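4.2 Contact rules for recorded grasps in simulation

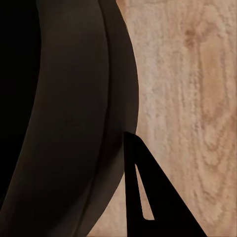 Figure 3. Simulated wrist view with one gripper finger at a curved brown object on a wooden surface.

The rules in this section apply to every episode that is submitted as a grasp, whether it was driven by a person or by a policy. They were drafted after the first release of the Vunholm set, in which the three labelling teams had each used their own meaning of the word "contact". One team marked contact at the first overlap of the two outlines in the wrist view. Another used the contact flag given by the physics engine. The third waited for the object to move. The labels could not be compared, and 48 episodes had to be withdrawn.

Rule 1. Contact shall be taken from the physics engine and never from the rendered view alone. In a view such as Figure 3 the finger overlaps the outline of the object, and the tip lies on its outer edge. This is consistent with a touch, but also with a finger held at a small height over the object. A single view does not separate the two cases. Van der Linden (personal communication) reports that trained labellers at Sedura disagreed most often on views of this type, where a dark finger meets a dark surface and the pale background gives no help along the shared edge.

Rule 2. The contact flag shall hold for 14 consecutive physics steps before the label is written. Shorter contacts are kept in the log and marked as brief. They shall not be deleted, as they are needed for the count of failed approaches in Section 5.

Rule 3. The wrist view shall be stored at the same time step as the joint state. Where the renderer runs more slowly than the physics, the last complete view is stored together with its age in steps. Views older than 120 steps are rejected.

Rule 4. Large objects may fill much of the wrist view. The episode remains valid in this case, provided that a second, fixed view is stored as well. We considered a limit on the share of the view that an object may cover, as used in the Stevens protocol, and decided against it. Such a limit removes close approaches, and these are the part of the episode in which most errors of finger placement occur.

Rule 5. Surface textures shall be listed by name in the episode header. Wood grain with strong figure is permitted. It shall not be changed within an episode.

Checking is done in two passes. A script tests Rules 2, 3 and 5 on all episodes and writes a list of faults. A reviewer then opens 200 episodes drawn at random from each release and tests Rules 1 and 4 by hand, using the log and both views side by side. The reviewer must not have driven any of the episodes in the sample. Faults found by the reviewer are sent back to the submitting team with the episode number and the rule concerned, and the episode is held out of the release until a corrected label has been received.

The Surkus format already has fields for the contact flag and the texture names. The age of the stored view has no field of its own at present and is written to the comment line.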